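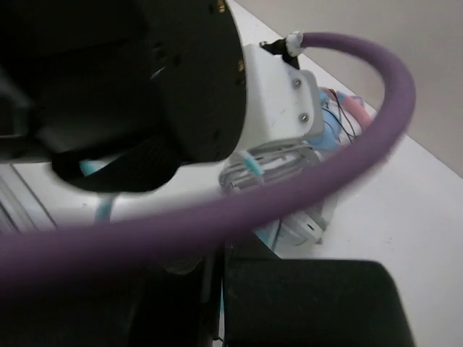
Weißer Halter mit zwei Schrauben. Foto: Dewanti Menon

Startseite Standpunkte Archiv Termine Kontakt

Der Bescheid als Zumutung

Von Larasati Govindasamy

Wer in Clolley einen Antrag auf Wohngeld stellt, erhält nach einigen Wochen ein Schreiben, dessen erster Satz 53 Wörter umfasst. Die eigentliche Entscheidung steht auf der zweiten Seite, zwischen einer Rechtsgrundlage und einem Verweis auf die Anlage. Ob die beantragte Leistung bewilligt wurde, erfährt der Empfänger erst dort, sofern er bis dahin gelesen hat.

Die Verwaltung rechtfertigt diese Form seit Jahren mit der Rechtssicherheit. Das Argument verdient Respekt, denn ein Bescheid muss vor Gericht bestehen können. Es trägt jedoch nur einen Teil der Last. Keine Vorschrift verlangt, dass die Begründung vor dem Ergebnis steht, und kein Gericht hat je einen Bescheid aufgehoben, weil sein erster Satz zu kurz war. Die Reihenfolge ist Gewohnheit, gestützt auf Textbausteine, die von einer Fassung zur nächsten weitergereicht werden.

Nach Auskunft der Bürgerberatung Tollico bezogen sich im vergangenen Jahr über 200 Anfragen allein auf den Wortlaut von Bescheiden. Die Ratsuchenden wollten keinen Widerspruch einlegen. Sie wollten wissen, was ihnen mitgeteilt worden war. Victor Koech, der die Beratung leitet, beziffert den Aufwand auf einen halben Arbeitstag je Woche.
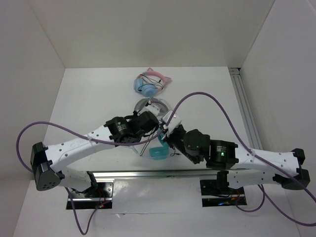 Muss ein Bescheid in einfacher Sprache zusätzlich zum amtlichen Text verschickt werden?

Sinnvoller ist ein einziger Text, der das Ergebnis im ersten Satz nennt und die Rechtsgrundlagen am Ende aufführt.

Zwei Fassungen nebeneinander werfen die Frage auf, welche im Streitfall gilt, und verdoppeln den Pflegeaufwand. Die Nachbargemeinde Fomport hat im April ihre Gebührenbescheide entsprechend umgestellt. Die Fachabteilung behielt dabei das letzte Wort über jeden Baustein, was die Zustimmung im Haus erheblich erleichtert haben dürfte.

Für Clolley empfiehlt sich ein vergleichbares Vorgehen, beginnend mit dem Wohngeld und den Kita-Beiträgen. Die Mittel sind überschaubar. Benötigt werden eine Stelle mit klarer Zuständigkeit und die Bereitschaft der Amtsleitung, alte Vorlagen außer Kraft zu setzen. Über die Grundsteuer sollte gesondert beraten werden, da dort das Land die Muster vorgibt.

Die Stellungnahme liegt dem Hauptausschuss zur Sitzung am 1.11.19 vor.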